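July, evening, after tea

I slept badly and came to work with a headache, but the day was better than I was afraid of. The bus from Prarkley was late again and I had to walk the last part beside the canal. I bought a roll with cheese for the lunch and forgot it in my coat until three o'clock.

All morning I was occupied with the small parts. Priit Krūmiņa wants that we finish the sorting rules before he goes on holiday, so we must decide what belongs with what. It sounds like an easy thing. Then you have a part in your hand and you don't know if it is a motor with a wire or a wire with a motor.

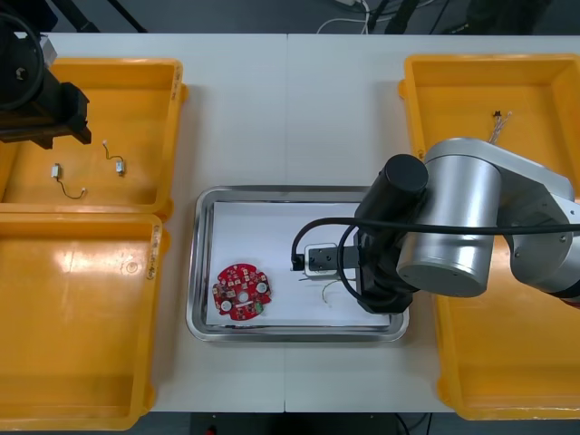
I have argued for a long time that motors should have their own place, and today I got my wish. Priit would like to sort by size only, because his old teacher did it so, but small things are not all the same kind of small. In the upper left bin there are two little motors with their wires, and the bundle of thin wires has the upper right one for itself. The round red board still waits on the white paper, and I don't have an opinion about it yet. I wrote "boards???" in my notebook and drew a line under it two times.

Before lunch I telephoned Engelbrecht about the new labels. The woman was friendly but she spoke very fast and I had to ask her to repeat the price. They cost 30 for a packet of 100, and the delivery is extra. I said I would think. Handwriting on the rim is good enough for me, only my sevens look like ones and people complain.

In the afternoon Priit told me about his holiday. They will go to Celtenen, to a house with no internet, and he is already nervous. I promised to write him nothing.

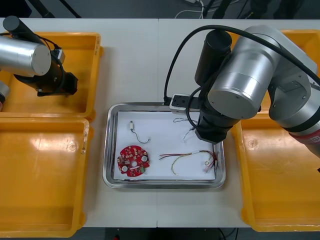

I like the yellow bins best when there is nothing in them. My grandmother had enamel bowls which she turned over on a cloth every evening, and I think I have this from her. The two on the left were both empty and the light was shining on the bottom of them, so that one could see the small round mark. On the tray there were still several parts lying on the paper, and I looked at them longer than was necessary.

At home I made potatoes with dill and wrote to my sister. I must ask Skedport tomorrow about the parcel, it should be here already. Also buy washing powder and headache tablets.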